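Tropfer setzen sich zu, immer nur hinten im Tunnel

Forum Gemüsebau > Bewässerung und Düngung

hangtomate
13. Mai 2024
Moin zusammen, kurz weil ich gleich wieder raus muss. Folientunnel, 11 Reihen Tomaten, Tropfschlauch von Zetari, zweite Saison. Vorne alles gut, hinten kommt bei jedem zweiten Tropfer fast nix mehr. Pflanzen hängen mittags schlapp. Brunnenwasser, ziemlich hart, Scheibenfilter ist drin. Druck am Verteiler passt. Kalk? Oder Eisen? Jemand ne Idee bevor ich alles rausreiße

Yvonne Tapley
Schlauchenden mal aufgemacht und gespült? Wenn nur hinten: Schlamm. Setzt sich immer am Ende ab, da ist die Strömung weg. Kalk hättest du überall.

hangtomate
Gespült im März beim Auslegen. Seitdem nicht mehr

Yvonne Tapley
Na dann.

Colin Dawber
Würd ich so nicht unterschreiben. Kalk kann sehr wohl hinten schlimmer sein, das Wasser steht da länger und im Tunnel wird der schwarze Schlauch knallheiß. Bei mir genau so gewesen. Einen Tropfer aufschneiden und reingucken, weiß und krümelig = Kalk, rotbraun schmierig = Eisen, grauer Schleim = Algen/Bakterien. Dauert zwei Minuten.

Precious Lagman
Was düngst du über den Schlauch? Calcium und Phosphat im selben Tank?? Fällt aus wie Gips, hat dann mit dem Brunnen garnix zu tun

hangtomate
Getrennte Tanks. Also A und B, wie es sich gehört. Dünger ist der Lumanlan flüssig, nach Plan. Hab allerdings nach dem Düngen nie klar nachgespült, muss ich zugeben

Precious Lagman
Aha. Da haben wirs doch. Letzte zehn Minuten immer klares Wasser, sonst steht die Brühe bis zum nächsten Gang im Schlauch.

hangtomate
So, wieder da. Drei Tropfer aufgeschnitten aus der letzten Reihe. Weißgrau, krümelig, aber auch bisschen schleimig, also wohl von allem was. Enden gespült, kam erst braun, dann klar. Danach Becher untergestellt: vorne 2 Liter die Stunde wie es soll, hinten die Hälfte, teils weniger. Also besser, aber nicht gut. Überleg jetzt ob Säure oder neue Schläuche. Kleinteile, Endstopfen und so weiter sind da, daran liegts nicht. Wasseruhr sagt 2864, hab ich mir jetzt aufgeschrieben, damit ich den Verbrauch mal vergleichen kann. 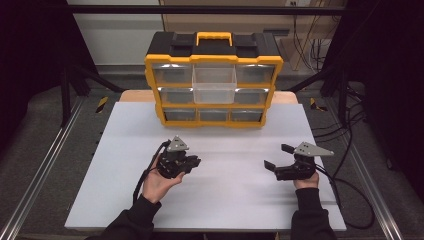
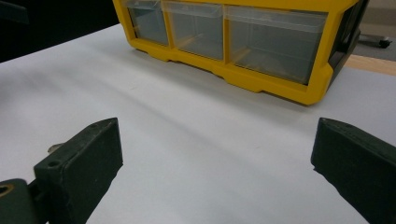 Ruth Rowbotham
Keine neuen Schläuche! Erst Säure. Zitronensäure reicht bei leichtem Kalk, über Nacht stehen lassen, morgens alles durch die offenen Enden raus. Immer Säure ins Wasser, nie andersrum, Brille auf. Und niemals mit Chlor zusammen, auch nicht hintereinander ohne Spülen. Wir machen das jeden Winter, die Schläuche sind jetzt 8 Jahre alt.

Colin Dawber
Zitronensäure im Tropfschlauch mit Biofilm drin ist Futter für die Bakterien, das wird hinterher schlimmer. Hab ich durch. Wenn dann Salpeter- oder Phosphorsäure, und bei Phosphor wieder aufpassen wegen Calcium im Wasser

Ruth Rowbotham
Colin, bei uns noch nie Probleme gehabt. Man muss halt gründlich spülen. Salpetersäure würd ich keinem im Forum empfehlen der das noch nie gemacht hat — die geht dir durch die Handschuhe.

Colin Dawber
Deswegen ja auch verdünnt kaufen. Und was heißt leichter Kalk, er hat die Hälfte Durchfluss verloren

Yvonne Tapley
Ihr redet beide über Säure und keiner über den Filter. Wieviel Mesh? Wann zuletzt gereinigt? Wenn da braune Brühe rauskommt, ist der Filter zu grob oder die Scheiben sitzen nicht richtig aufeinander.

hangtomate
120 Mesh. Gereinigt ... auch März. Ja ich weiß. Hab grad nachgesehen, zwei Scheiben waren verkantet. Peinlich

Yvonne Tapley
Passiert. Scheiben einzeln abbürsten, Dichtring anschauen, wöchentlich machen solange der Brunnen so läuft.

Beverley Hulme
Kleiner Einwurf: wie lang sind die Reihen? Hatte denselben Ärger und bei mir wars am Ende einfach der Druckverlust, Schlauch zu lang für normale Tropfer. Hab auf druckkompensierte von Brekness umgestellt, seitdem Ruhe. Waren teurer, klar.

hangtomate
Reihen sind so einige 40 m. Letztes Jahr gings aber mit der Länge, deshalb glaub ich da nich dran

Precious Lagman
40 m ist kein Thema. Beverley hatte doch Gefälle dabei, oder?

Beverley Hulme
Stimmt, bergauf sogar. Vergesst es.

hangtomate
Ok Plan: Filter ist sauber, heut Abend eine Reihe mit Zitronensäure testen, nur die letzte, dann Becher drunter und vergleichen. Gendumero hat Schlauch als Rollenware, falls es nix wird. Melde mich — kann aber Donnerstag werden, Pflanzen müssen noch ausgegeizt werden

Colin Dawber
pH messen am Schlauchende nicht vergessen, sonst weißt du garnicht ob hinten was ankommt.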